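Left Finger Drift on the Hand-Held Grippers: Your Questions

Last updated July 4, 2022

Everyone who folds with the Tudow hand-held pairs got the same short email from me, and a surprising number of you wrote back. These are your questions, with the rude ones rephrased.

What went wrong?

The left fingers on 12 of our grippers were reporting themselves closed when they were open. The gap was off by 3 millimeters, a distance nobody cares about until a computer tries to hold a sleeve with it. An arm trained on those recordings will reach for a shirt, close on air beside it, and carry the air off with great confidence.

How did you find out?

Wai-kit Hsueh was replaying folding sessions at the Wiltisstead office and saw a T-shirt rise off a bed while the log swore the fingers had never touched it. He checked his own work for a day before blaming the hardware. I would have started with the hardware.

What caused it?

A set screw on the encoder collar. It backs out a little every time the fingers snap open, and some of you are snappers. The collar then slips on its shaft and the zero point wanders off. The threadlocker that should have prevented this was on the assembly checklist, and the checklist was in a drawer.

Is it dangerous?

To you, no. You are the motor, so the fingers squeeze as hard as you do. The worst report so far is from Oskari Hyvönen, who pinched the web of his thumb and would like it known that he kept folding.

The arms in the Cordier lab are another matter. A motorized gripper that misjudges its opening by this much can grip harder than it should, so those are locked out until Niilo Rantala signs them off.

How many recordings are affected?

273 sessions. We can repair the ones where the fingers were fully closed at the start, as the instructions ask. For the rest, we will be having a quiet word about the instructions.

Do I have to redo my sessions?

Only if your name is on the list Aleksi Toivonen sent out. You will be paid for the second round at the same rate. You will not be paid for the sighing.

Can I keep working while I wait for the repair kit?

Yes, if you pass the zero check below before each garment. Lay one item flat in the middle of the bed, push everything else to the sides, and bring both grippers in over the cloth at the speed you normally work.
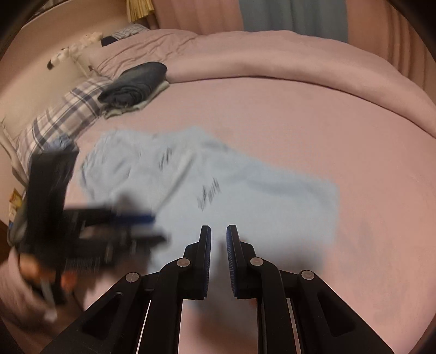

How do I do the zero check?

Close both pairs of fingers until the pads meet, hold for 3 seconds, and read the number on the phone app. Zero is good. Anything else means stop, put the gripper in its case and write to us. Please don't tighten the screw yourself. Two people have, and we now have two stripped screws.

When does the kit arrive?

Brillon is machining new collars with a proper clamp in place of the screw. They promised 18 days. I have them down for October.

Who do I complain to?

Ilari Ikonen, at the support address. I also wrote this page, so your complaint will be read by someone familiar with the material.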